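Allitz House, second floor: bench and shelf check
Date: 14/08/2024
Checked by: Karlijn Stevens

1. Small bottles kept upright when not in use
NO. Marked "yes" in May. I'd like to know who was looking. The written reply says they are always put back on the raised shelf at the end of the job. Always is a strong word.

2. Every bottle has a readable label
NOT CLEARED. I was told people go by the cap color. White caps turn up on more than one kind of bottle, so I don't see how that works. 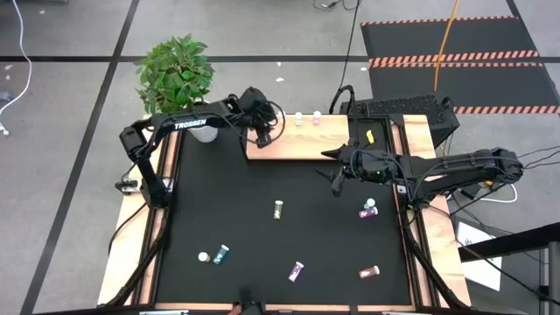
3. Shelf fixed and level
Pushed it by hand, no movement. The Gosselin sheet rates it for 200 pounds. I doubt anyone tested that, and a few little bottles won't.

4. Caps tight
Partly done. Tipped 13 bottles over a paper towel, one left a spot. "It was like that already" is not an answer. Replace the cap.

5. Plant kept clear of the work area
Pot sits at the back corner. Fine for now, but leaves grow. Water it somewhere else.

6. Spill kit within reach
Said to be on order from Janditz. It was on order last time too. Leave this open until I can put my hand on it.

Result: not passed. Items 1, 2, 4 and 6 to be checked again, in person. I won't sign off on an email.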